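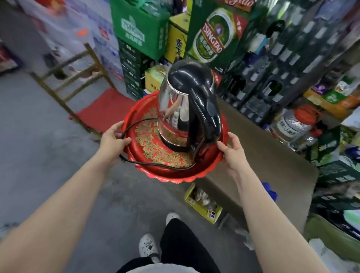
Carrying the kettle on a tray

I am a total convert to keeping the electric kettle on a round tray with a raised rim. Kettle, cord and all go on together, and you move the lot in one trip! Ours is red plastic with gold flowers on it and it makes me happy every single morning.

Hold the tray on opposite sides, fingers hooked over the rim, and keep the kettle in the middle. Unplug first, of course, and let the water cool if you're going farther than the next room.

Mind the cord. A loop hanging over the front will find your knee or a chair back sooner or later, so coil it on the tray before you lift – loosely, never wound tight around a hot body. 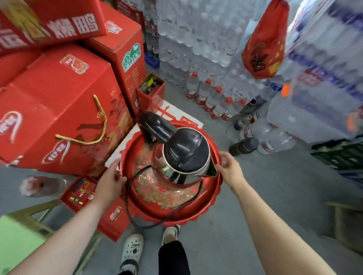
If you have to set everything down on a concrete floor for a minute, put a sheet of clean paper down first. Grit stuck under a tray will scratch the next table it meets. Toshio Maruyama wrote in from Koyama to say he uses old calendar pages, and I love that. Big sheets, nice and thick, free.

Shiny steel shows every fingerprint, so lift by the handle and steady the body with your other hand only when it's cold. A soft dry cloth brings the shine right back. Keep one near the kettle and wash it with the towels.
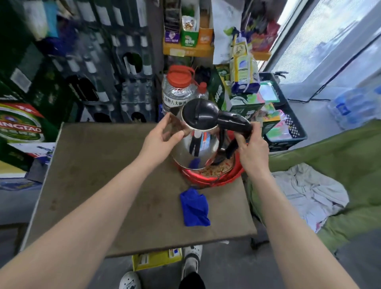

Shelf corners and small stools

Got a shop or a storeroom as well as a kitchen? Give the kettle a low table of its own, away from the cardboard. Steam softens boxes faster than you'd think, and gift boxes suffer most. Chak-lun Lam leaves a hand's width clear on every side, which is plenty in a tight corner.

Descale in March and again when the weather turns – white vinegar and water, half and half, then two rinses.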